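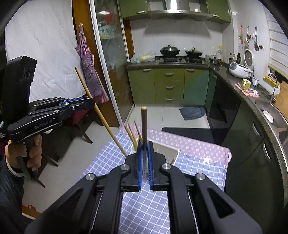
A reader of our first draft asked why we bothered with thin objects at all, when a mug or a sponge would have told the controllers apart just as well and with far less swearing. I like that question, and I'll admit we tried mugs first. Both controllers picked up mugs all day long. We learned next to nothing, and I got very tired of mugs. Chopsticks and forks are a different story. A small error in where the fingers close turns into a big error at the far end of the object, and the amount of squeeze matters a lot more when there's hardly anything between the pads to squeeze.

5. Comparing the two grip controllers

5.1 What we compared

The demonstrations all come from the Menisholm set, which we recorded with hand-held grippers in home kitchens. The full set has 3,000 demonstrations, and 1,270 of those involve chopsticks or cutlery. This section uses only that smaller part. The rest (bowls, cloths, lids and so on) comes back in Section 6.

We trained one policy on the thin-object demonstrations and ran it on the Vurgate arm with 2 different grip controllers underneath. Oseo is the plain one. The policy asks for a finger opening, and Oseo drives the fingers to that opening and holds them there. Tejada takes the same request but treats it as a suggestion: once the motor current climbs past a limit, it stops closing and holds the current steady. Everything above the controller stayed the same, down to the camera settings and the start pose. I had wanted to compare two arms as well, but that would have muddied things and my co-authors talked me out of it. They were right.

I should say something about how the opening gets recorded, as it matters for everything that follows. When you hold the gripper in your hand, you squeeze until the thing feels secure and then you usually squeeze a bit more. The log stores finger opening, with no measure of force. So two demonstrations can look nearly the same in the data even if one person was pinching hard and the other was barely hanging on. With a mug, who cares? With a chopstick, that little difference is most of the skill, and we've thrown it away before training even starts.

5.2 Protocol

We used 4 test conditions: chopstick upright, chopstick leaning, fork upright and fork leaning. In each one the object started in a holder or basket, and the robot had to close on it, lift it clear and keep it within the allowed tilt until the arm reached the hold pose. We called a trial a slip if the object rotated past the tilt limit while still between the fingers, a miss if the fingers closed on air, and a snag if the holder came along for the ride. Snags were annoying enough that we gave them their own column in the results table instead of folding them into misses.

We alternated controllers within each condition so that wear on the pads wouldn't favor whichever one went first. Pads were wiped between conditions. I'd have preferred to wipe them between trials, and in the April pilot we did, but the runs dragged on so long that the light through the window changed on us and the camera exposure drifted. Wiping less often seemed like the smaller evil.

One more choice worth spelling out is where to grab a fork. The neck is narrow, so it leaves room for sideways error before a finger bumps something, and most of our demonstrators went for it without being told to. A grasp there also leaves the tines on one side of the fingers and most of the handle on the other, so the weight pulls on both sides and the fork doesn't always want to swing the way you'd guess. Figure 4 shows the kind of neck grasp I mean.

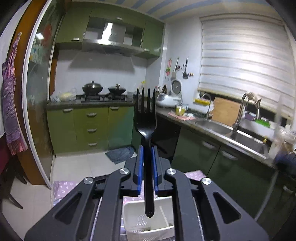 Figure 4. Neck grasp on a plastic fork, tines up, with a slotted basket below. The hand-held gripper's blue pads press on either side of the neck.

5.3 What happened

On the upright chopstick the two controllers were so close that I wouldn't put money on either one. Both lifted cleanly, both missed now and then, and the misses looked the same on video, with the fingers coming down slightly to one side. That's a policy problem and no grip controller is going to fix it.

The leaning chopstick split them apart. Oseo closes to the opening it's given, and if the chopstick lies at an angle across the pads, that opening can be too wide for one part of the contact and too tight for another. The chopstick then rolls. Tejada kept closing until it felt something push back, so it slipped less often. It also snagged more often, and I hadn't seen that coming! If a finger touched the holder on the way in, Tejada read the extra load as a good grasp, stopped closing and happily lifted the whole thing. We tried raising the current limit, and the snags went down, but then the slips crept back up as the harder squeeze walked the chopstick toward the pad edge. We left the limit at its original value for all reported runs.

Forks were kinder to both controllers. With a neck grasp, Oseo did nearly as well as Tejada upright and a little worse leaning. When the policy grabbed lower down on the handle, Oseo did fine and Tejada was the fussy one, for reasons I still can't pin down. My best guess is that the plastic handle flexes a little under load and the current limit trips early. I haven't tested that properly, so please treat it as a hunch.

5.4 Which one we kept

We went with Tejada for the rest of the paper, with a small patch: if the current limit trips while the fingers are still much wider than the policy asked for, the gripper opens and tries once more. The patch catches a good share of the snags and costs a short pause on each retry. It does nothing for the roll on the leaning chopstick. For that I think we need a force signal in the demonstrations themselves, and the next round of recordings will have a small sensor behind one pad so we can at least find out how hard people squeeze. Section 6 uses the patched version throughout, including for the mugs.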